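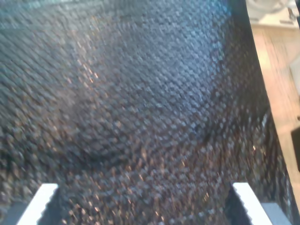
*Gripper view of a dark textured material, with the two serrated fingers at the bottom.*

**Demonstration collection** is the practice of recording a person guiding a robot, or a robot-like tool, through a task so that a learning system can later copy the behavior. Each recording is called a demonstration or an episode. It usually pairs video with the position of the gripper, and sometimes with force readings. The method is widely used for handling cloth and other soft materials, which are hard to model by hand. How much it teaches a machine remains disputed.

## Method

An operator steers the gripper with a second arm, a handheld controller or a tool carried in the hand. Close views are common in cloth work, where small folds decide whether a grasp holds. They have an obvious cost: when material fills most of the image, the system gets little information about the table, the far side of the cloth or anything it may be caught on. Fast movement also smears fine texture, and a woven surface may be reduced to streaks at the moment the fingers close in.

Most teams discard episodes they consider failures. The rules for doing so are seldom published. An operator who fumbles a fold and then recovers may be counted as a success at one site and thrown out at another.

## The Winda collection

Winda is a set of cloth-handling demonstrations begun in January at the Dodport workshop of Zudbridge. Its first release held 90 episodes from 2 operators, each lasting up to 30 seconds. The accompanying notes called the set "varied," a claim that rested mainly on its 4 kinds of fabric. Every episode was recorded at the same bench.

Negin Pakzad, who reviewed the release, objected that the test grasps used fabrics already present in the training material. She argued that the reported results showed how well the system remembered the bench and said little about cloth in general. Mojtaba Tabrizi, one of the operators, replied that a narrow set was useful for checking equipment and had never been meant as a benchmark. The release notes did not make that distinction.

A second group, Zamani, tried to train on the same files and reported frequent missed grasps on thick material. It did not publish its settings, so the comparison is of limited value.

## Criticism

Episode counts are often quoted as a measure of quality, although near-identical recordings add little. Operators also develop habits, such as always approaching a crease from one side, and a system trained on their work may copy the habit without learning the reason for it. Collecting more examples from the same people does not remove the problem.

Supporters answer that hand-written rules for cloth have done no better. Few published comparisons test the two approaches under equal conditions.

## See also

- Imitation learning
- Teleoperation
- Deformable object manipulation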